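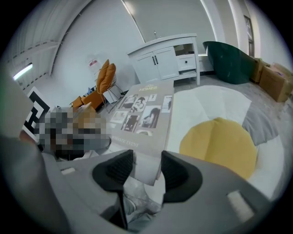 No. 3, page 496

## Other People's Good Rooms

I have never trusted a showroom. Emmont has been asking me to look at its new bath and dressing range since March, and on 2nd April I finally went, with Itzel Hinojosa along to tell me when I was being unfair. She told me twice.

The pitch is that a bathroom should be a room you sit in. Maybe. I sit in mine as little as I can, and I suspect most people with one bathroom and a line outside the door do the same. Still, the pieces are worth a look before anyone spends money on them.

**The vanity.** White, two paneled doors with black vertical handles, and a thin silver faucet on top. I like the handles. I'm less sold on the open shelving beside the doors. Open shelves look fine with one flat thing lying on them, and then you move in with your cotton balls and your spare toothpaste. The little drawer with the dark knob is the part I would use every day, and there ought to be more of it.

**The orange chair.** Tall cushioned back, thin metal wire frame, a lower orange seat in front. Emmont calls the pair Cilto and wants 1346 for it. Itzel would buy it tomorrow. I would like to know what the upholstery looks like after a year of steam, and the sales sheet has nothing to say on that. Put it in a bedroom and I have no quarrel with it.

**The dark green curve.** Shaped like a freestanding bathtub, and the color is the best decision in the range. The tub is listed as the Kuvitz, at 2411 before plumbing. My doubt about all freestanding tubs is the same – who cleans behind them? I asked, and was told it was "very accessible." We'll see.

**The book.** Big, gray-beige, "HOMES" across the cover in white and a grid of black-and-white photographs under it. A handsome thing, and I would still keep it well away from a bath. Paper and hot water have never gotten along in any house I've lived in.

Itzel's pick is the chair. Mine is the small white drawer. The Pastor mirrors hadn't arrived, so they'll have to wait for the next issue.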